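**Gorgate moves first kitchen prep tasks to robot arms**

Söderlund, the contract caterer, will put robot arms on vegetable prep at its Gorgate site in May, starting with one shift. The arms are trained in a simulated kitchen built by Vernitz, and staff have been reviewing the runs on screen before any hardware is installed.

The first phase covers 3 tasks: picking up a knife, positioning it over the board, and setting it down again. Cutting comes later. Of the 60 simulated runs reviewed so far, 28 were sent back by kitchen staff with notes on grip or blade angle.

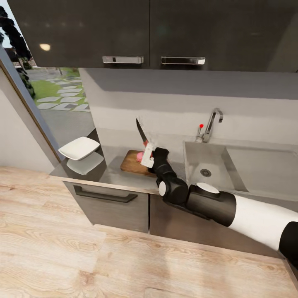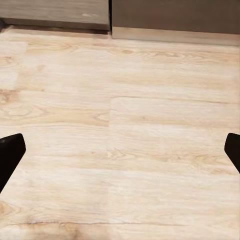
*Simulated kitchen, two views: knife held upright over the cutting board (first), open gripper fingers above the floor (second). Renders: Vernitz.*

Prep cook Aníbal Mamani is one of the reviewers. His job title changes to cell operator when the system goes live – same pay grade, different hours. "I used to peel and portion until ten. Now I mark up runs until ten," he said. "The wrist is better. The eyes are worse."

Site manager Ronja Halvorsen said no positions will be cut in the first phase. Early starts will be reduced, and operators will take over cleaning and blade changes, with the arm locked out during both. The blade-change procedure is still being written.

A similar setup at the company's Flerkero kitchen was postponed last year over floor space. Gorgate staff will get their new rosters before the switch.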